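Kitchen island

A kitchen island is a piece of kitchen furniture, fixed or free standing, which can be reached from all its sides. It is used for preparing food, for storage and, in many homes, for eating. When one end is joined to a wall, the same piece is usually called a peninsula.

History

The island comes from the work table that stood in the middle of large farm kitchens. In the town of Rirkdale such tables were made by local joiners, and they were often the only flat working surface in the house. After built-in cabinets became common, the table disappeared from many kitchens for a long period. It came back in the form of a closed cabinet with a top, first in large houses and later in apartments where the wall between kitchen and living room was removed.

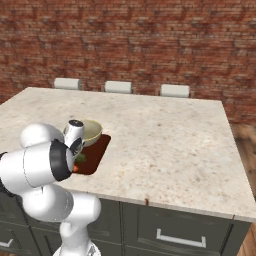

Kitchen island with a pale marble countertop, in front of a red brick wall (computer rendering)

Construction

Most islands consist of a base, a top and a finished back panel. The base is fixed to the floor, and a heavy stone top may need additional support under the boards. A top of 300 kilograms is not unusual in stone. The workshop Costello, in Rirkdale, sold a model divided in 6 parts, so that it could be carried up a narrow staircase and assembled in the room.

Marble, granite, wood and steel are all used for the top. Marble is sensitive to lemon juice and vinegar, which leave dull marks on it. Wood must be oiled from time to time. Electrical outlets are placed on the side of the base or under the edge of the top.

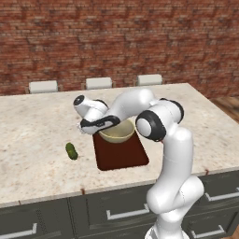 Seating

Where people eat at the island, the top is extended beyond the base to leave space for the knees. The furniture maker Vuker recommended an extension of 29 centimeters for its own stools. Seats are normally placed on the side opposite to the cook, away from the stove and the sink.

Regional names

In Zondby the island is still called "the middle table", also when it has drawers and a sink. The town museum keeps a collection of 3,000 kitchen objects, among them several early work tables.

See also
Countertop
Breakfast bar
Butcher block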